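Acoustic Treatment of a Small Seminar Room: Reverberation Measurements Before and After the Placement of Absorbers

Project report, second-year building physics course
Group members: Elīna Lapiņa, Benedikt Rothe, Eluned Morris
Supervisor: Volker Frerichs
Submitted: Dec 9, 2018

1. Background

Speech in small rooms with hard surfaces is often difficult to follow. Sound reflects from plaster, glass and concrete with little loss, and late reflections mask the consonants that carry most of the meaning of a word. The usual measure of this effect is the reverberation time, written T60, which is the time a sound takes to fall by 60 decibels after the source stops. Small teaching rooms are normally designed for values between 0.4 and 0.7 seconds in the speech range.

The room studied is the seminar room on the ground floor of the Diltley building. Students had complained about it in the course survey in April. The project had two aims: to measure the reverberation time in its present state, and to find out how much it could be lowered with absorbers that can be removed without damage to the walls.

2. Theory

The Sabine equation relates reverberation time to room volume and total absorption:

T60 = 0.161 V / A

where V is the volume in cubic meters and A is the equivalent absorption area in square meters. A is found by multiplying the area of each surface by its absorption coefficient and adding the results. The equation assumes a diffuse sound field. In a small room this holds only above a certain frequency. Below it, single room modes dominate and the decay curve is no longer a straight line. The Schroeder frequency marks the limit:

f = 2000 √(T60 / V)

With a volume of 115 cubic meters and an assumed T60 of one second, the limit is 187 Hz. Results in the 125 Hz band are therefore given for completeness and are not used in the discussion.

3. Surface finishes

Absorption coefficients were taken from the tables handed out in the course. Bare concrete and painted plaster are close to each other, with values of 0.01 to 0.03 over the whole range. Wood surfaces depend on how they are mounted. A solid tabletop absorbs very little, while a thin panel over an air gap can reach 0.3 at low frequencies. Textiles behave the opposite way. A light fabric hung flat against a wall does almost nothing below 500 Hz, and its effect at high frequencies depends on the weight of the cloth and on the depth of the space behind it.

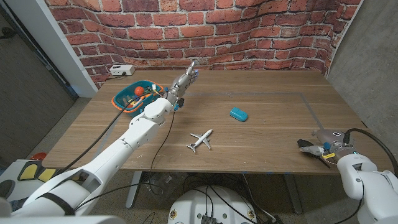

The distance between a fabric and the wall matters because particle velocity is zero at a rigid surface and reaches its first maximum a quarter wavelength away. At 1000 Hz this distance is 8.6 cm. A curtain placed at that distance absorbs more in the 1000 Hz band than the same curtain fixed directly to the wall. The absorbers in this project were hung with a gap of 10 cm for that reason.

4. Method

Measurements followed the interrupted noise method. A loudspeaker on loan from the supervisor was placed in the front left corner and driven with pink noise until the level was steady, after which the signal was cut. The decay was recorded with a Laltar sound level meter on a tripod at a height of 1.2 m. The background level was 31 dB, so a full 60 dB decay could not be observed. T20 was evaluated between -5 dB and -25 dB and multiplied by three.

Seven microphone positions were used, all of them at least 1 m from any wall and 2 m from the loudspeaker. Two decays were recorded at each position and averaged. The ventilation was switched off, and one person stayed in the room to operate the meter. Her absorption was not corrected for.

The absorbers were 16 panels of Tenuma felt, each with an area of 1 square meter. They were hung from the existing picture rail in two arrangements:

Arrangement A: all panels on the rear wall.
Arrangement B: half of the panels on the rear wall and half on the long side wall.

5. Results

Mean reverberation times in seconds:

Band (Hz) / Empty / A / B
125 / 1.24 / 1.20 / 1.18
250 / 1.12 / 1.01 / 0.97
500 / 1.08 / 0.83 / 0.76
1000 / 1.03 / 0.71 / 0.62
2000 / 0.98 / 0.66 / 0.58
4000 / 0.87 / 0.60 / 0.54

In the 1000 Hz band, the untreated room has an equivalent absorption area of 18.0 square meters. Arrangement B raises it to 29.9 square meters, which gives an effective coefficient of 0.74 for the felt. The figure for arrangement A is 0.51, although the material and the total area are the same.
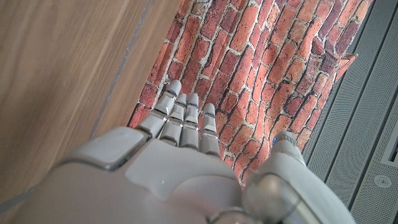 Figure 2. Robotic hand in front of brick-patterned fabric.

6. Discussion

The difference between the two arrangements is explained by the shape of the sound field. With all panels on the rear wall, sound traveling between the two side walls meets no absorbing surface and decays slowly. The decay curves for arrangement A show this as a bend near -18 dB, where the slope becomes flatter. In arrangement B the bend is much weaker. The Sabine equation does not account for the location of absorption and predicted the same value for both cases.

Below 500 Hz the felt has little effect. A longer decay at low frequencies makes the room sound boomy, and a resonant panel absorber would be needed to correct it. Eluned Morris calculated a plywood panel tuned to 160 Hz, but the group did not build one.

The largest source of error is the spread between microphone positions, with a standard deviation of 0.06 seconds at 500 Hz and 0.03 seconds at 2000 Hz. The position nearest the door gave the longest decay in every band. The door does not close tightly, and coupling with the hallway is a possible cause.

7. Cost

The felt panels and hanging hardware were priced at 951 euros by the supplier, Athanasiadis, delivery included. Leonora Saludo of the building office confirmed that the picture rail can carry the load and that no permit is required for a temporary installation. The panels must meet the fire rating for escape routes if they are hung within 2 m of the door. The present layout keeps them outside this zone.

8. Further work

Measurements should be repeated with the room occupied. Speech intelligibility was not measured directly, and a word list test with listeners in the last row would show whether the lower reverberation time is noticed in practice. The raw decay recordings and the spreadsheet used for the averages are stored in the course folder.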